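Re: [grotumach-club] gripper homework, and whose turn it is
From: Junpei Iwasaki
To: grotumach-club list

Hermenegildo Ochoa wrote:
> Can we please stop recording until we agree on a start pose? I went
> through the April batch and half the runs begin with the fingers
> already closed. The Tapia folks gave us 2000 runs as the target and I
> would like them to be 2000 runs of the same task.

Agreed, with a heavy heart, as some of those closed-finger runs are mine. We stand at 663, or 567 if you throw out the 96 Hermenegildo has marked in red. He marks very firmly.

So, start pose: fingers open, pointed at the bare part of the table, yellow drawer unit at the far side. Hold still for 5 seconds, then go. If you sneeze, start over. I have sneezed twice and kept both, which I now regret.

Also, the Bretico sheet wants your initials in the last column. "me" is taken by three different people.

The Parnard regional form is still sitting in my drafts. I need a team name that the whole list can stand to hear over a loudspeaker. "Grip Happens" has been turned down already, so please don't send it again.

Junpei 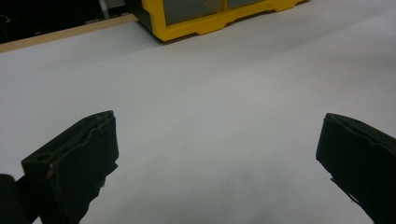

Do runs where the gripper drops the part count toward the 2000?
Only if you pick it up again with the gripper and finish the task. Drops you rescue by hand go in the reject folder.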